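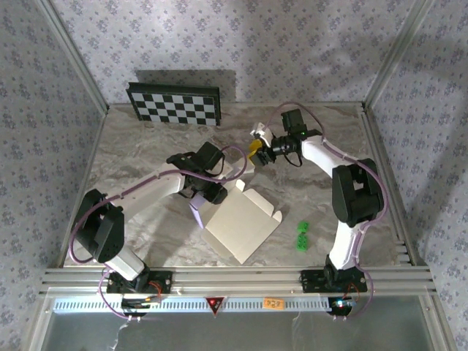 Most instructions for folding a small gift box start with "simply fold along the lines," and I have yet to see a box go together well that way. The lines are a suggestion. The card has been stored flat, sometimes for a long time, and it wants to stay flat. Before you fold anything, open the blank all the way out and look at its outline. A white one like the blank on the marble-patterned table, with the flaps and tabs spread into something like a cross, gives you most of the information you need. The middle of a cross is usually the base, and the arms come up as walls. I say usually. I have bought blanks where the "base" according to the leaflet was plainly the lid.

What follows is for small one-piece boxes with tuck-in tabs and no glue. If yours came with adhesive strips, some of this still applies, but you get only one try at the strips.

What you need

One blank, plus a spare if you can get it
A hard, flat table
A ruler with a straight edge
A bone folder, or the back of a butter knife

The bone folder is where I part ways with the craft shops. Frota sells a kit with a folder, a scoring board and a corner tool, and the kit is fine, but for one box the butter knife does the same job. The scoring board is worth having if you are making your own blanks from plain sheets. For pre-cut ones it mostly takes up room.

Check the card first

Card weight gets talked up a lot. The Misia blanks I use are sold as 400 gsm, and the packet suggests that heavier is better. Maybe for holding something heavy. For folding, heavier card cracks on the outside of the crease more readily, and on white it shows. I would take a lighter card with decent creases over a thick one with shallow creases.

Run a fingertip along each crease. You should feel a groove on one side and a slight ridge on the other. There is an argument about which side goes in. Fold so the ridge ends up on the inside of the bend. Plenty of tutorials tell you the opposite, and you can try both on the spare and see which one splits.

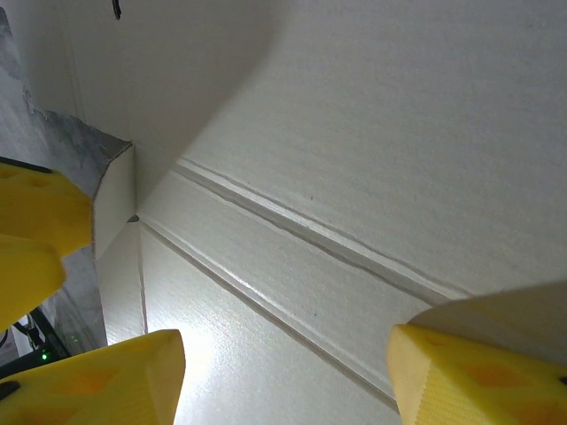 If you can't feel a groove at all, lay the ruler along the printed or dented line and draw the knife down it a couple of times with light pressure. Pressing harder does not make a better crease. It makes a cut, and a tab that has been half cut through will come off in the third or fourth use.

Folding

1. Pre-fold every crease, one at a time, to a bit past a right angle, then let it go. Do the long ones first. It will spring partway back and look as if you achieved nothing. Carry on.

2. Fold the small tabs inward. These are the ones people skip, and then they wonder why the corners gape. Each tab needs its own proper crease before the wall next to it goes up.

3. Raise two opposite walls and hold them. The Prikuris leaflet says to raise all four at once, and I would like to watch whoever wrote it do that with two hands.

4. Bring up the third wall and tuck its tabs behind the two you are holding. If a tab buckles, stop and take it out again. Pushing will only put a second crease where you don't want one.
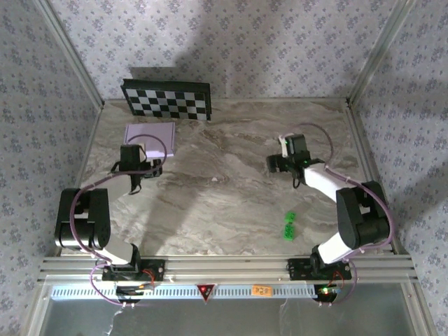

5. Bring up the fourth wall the same way. It will be the tightest, and one tab will probably need easing in with the flat of the knife.

6. Press the base down on the table and check that it sits level. A box that rocks has a wall creased off its line, generally the first one you did.

7. Close the lid last. Bend its front flap slightly inward before you tuck it, or it will catch on the front wall.

How long it should take

The Enix packet (item 2262, bought last September) promises twelve boxes in 19 minutes. I did not get near that, and the ones I rushed had soft corners. Once the pre-folding is done the assembly is quick enough. The pre-folding is the job.

Common trouble

Lid pops open: the front flap is too flat. Take it out, curve it over the edge of the table, and try again. Tape works too, whatever the purists think, but it tears the white surface when it comes off.

White cracks along the folds: heavy card, or you folded the wrong way. Rubbing the crack with a fingernail is supposed to hide it. I have never seen that make any difference.

Box leans to one side: undo it completely, flatten it, and go back to step 1. Squeezing it straight lasts until you put something in it.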